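Asunto: Re: [huerto-y-cocina] tomates verdes de final de temporada

Hola a todos,

contesto deprisa que salgo ya. Lo de Anca, sí, se puede. Yo los hago en chutney todos los años, en septiembre, cuando ya no van a madurar ni rezando.

Anca Buzatu escribió:
> Me quedan dos cajas de tomates verdes y por la noche
> ya refresca. ¿Alguien los usa así, sin madurar?
> Svenja dice que en papel de periódico maduran, pero
> a mí se me pudrieron la mitad. Vinagre tengo de sobra.

Para tres kilos de tomate: dos cebollas gordas, medio litro de vinagre de manzana, azúcar moreno (medio kilo, yo pongo menos), jengibre, pasas si os gustan. Todo picado pequeño, con sal, y a reposar toda la noche. Por la mañana escurrir — bien escurrido, eh — y a la olla. 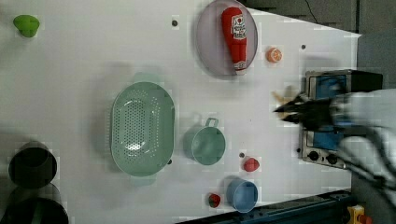

Fuego bajo, dos horas largas. Remover sobre todo al final, que se agarra. Cuando pasas la cuchara y el surco tarda en cerrarse, listo. Tarros esterilizados, en caliente, y a la despensa un mes por lo menos antes de abrir. Recién hecho sabe solo a vinagre, no os asusteis.

Lo del periódico: funciona si ya tienen algo de color. Los verdes del todo, al chutney. Y mirarlos cada día, uno malo estropea la caja.

Mireille, la variedad que preguntabas es la Moschos, me pasó semilla Styliani. Tardía pero carnosa. Me quedan unas pocas, si quieres te guardo.

Perdon por las prisas, ya me contaréis qué tal.

Myrto

Lista Huerto y cocina | Contacto: administración de la lista | Volver arriba
Compartido 2 veces · 3 comentarios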